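**Re: [bench-practice] Draft 4, section on cables and loose items**

Dorottya Csizmadia wrote on 12th December:

> Tamás,
>
> I've read draft 4 twice now and I still think the cable rule is too soft. "Cables should be managed" could mean anything. At Fukstead we had people swear their cables were managed when what they meant was that they knew where the cables were.
>
> Also, do we really need a whole section on kitchens? The people at Zimlow will say their rules already cover any work surface. And could you please explain the 40 cm in 3.2, which used to be 43?
>
> D.

Dorottya, and everyone else who has been quietly deleting these,

Fair point on "managed." I took the word from the old Unmont sheet, where it has survived since before any of us had keys to the building. My proposed text for 3.1:

> Any cable that leaves the gripper is fixed to the arm at the wrist and again at the elbow. No cable crosses the edge of a counter or table while the arm is powered.

You will notice that it says "is" and "crosses" and has no "should" anywhere. I am growing as a person.

On kitchens, I'd like to keep the section. A general rule for work surfaces is written by someone picturing a bench with a vise on it. A counter people cook at comes with a toaster, a coffee machine, a saucepan with a long handle, and paper towels, and every one of those was bought by somebody who had never heard of a reach envelope.
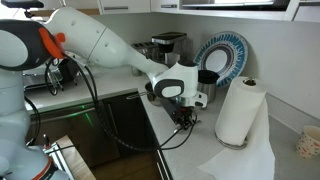

The saucepan handle is my favorite argument for 3.4. Our draft says to measure clearance from "the body of the object," and a thin handle sticks out well past the body of anything. Change it to "the farthest point of the object, handles included" and we can drop the footnote, which was longer than the rule.

Paper towels need a line too. A loose end hanging off the roll counts as a loose item under 3.5, even though the holder is standing perfectly still and looks innocent. I suggest: "Rolls are torn off short or moved out of reach before motion starts." Fodor's house rules want the roll taken out of the room entirely, which strikes me as the work of a person who has never spilled anything.

Now the 40 cm. I wish I had a noble story. Back in September we wrote 43 because that was the depth of the shelf we were standing next to. I rounded it down when I cleaned up the table and forgot to say so in the change notes. I'm happy to go back to 43, or to stay at 40, provided someone other than me owns the number. If anybody has a real basis for either one, please send it to the list and not to me privately with the subject line "hm."

Two small things while I'm here:

- The sign-off box in the appendix still has room for one set of initials. It needs two, as 5.1 asks for two people.
- The speed limit of 200 mm per second near the counter edge stays as is. I know some of you find it slow. You are welcome to make coffee while you wait, outside the marked area, per 2.3.

Unless I hear shouting, I'll fold all this into the next draft and send it to Zimlow for comment. They will tell us their rules already cover it.

Tamás Sipos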